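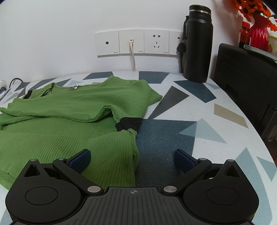 A green ribbed top with black trim at the cuff, on a patterned tabletop

Kids' Corner > Games > How Games Work

How does a puzzle game know you've won?

October 15, 2018
By Mikkel Bach

You push the last block. Ping! Level done, next one opens. But how did the game know? It can't see the screen like you can. It hasn't got eyes.

Quick answer – it checks a list. Every single move.

The grid

Most pushing puzzles are built on squares, a bit like a chess board. Take Brellar, the one with the penguin and the ice crates. The first level is tiny. Just 4 squares across. The game keeps a note for each square: wall, floor, crate, penguin. That's all a level is really. A table of notes.

Press the right arrow and the game asks some questions, very fast.

Is there a wall to the right? Then don't move.
Is there a crate? Then look at the square behind the crate.
Is that one free? Push! If not, stay put.

Then it changes the notes and draws the picture again. You only see the picture.

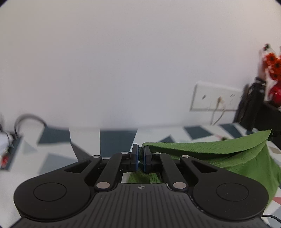
So now the winning bit. After each move the game looks at all the target squares. Has every one got a crate on it? If even one says no, carry on playing. If they all say yes – ping.

It does this even when you are miles away from finishing. Computers don't get bored so it dosen't matter.

What about undo?

Good question. The game saves your moves in a pile, newest on top. Press undo and it takes the top one off and puts the notes back how they were. Brellar remembers your last 2000 moves. If you need more than that, maybe start the level again!

Getting stuck

Push a crate into a corner and it's stuck for good, you can't get behind it to push it out. Some games warn you. Lots don't. Working out that a level is impossible is much harder for a computer than spotting a win, becuase there are so many moves it would have to try.

Ostap Kravets makes levels for Brellar. He made roughly 348 of them and kept 178. The rest were too easy, or too horrible, or had a sneaky short cut he'd missed. He finished the last one in July and says the best ones start with a mistake he made himself.

Try it on paper

Squared paper, a pencil, a few buttons for crates. Draw walls round the outside. Mark two targets. Now swap with a friend and see if they can do it. Remember – push only, no pulling, and one button at a time.

More in How Games Work
Why do baddies walk back and forth?
What is a high score table?
Grarnell: making a maze game
Who draws the clouds?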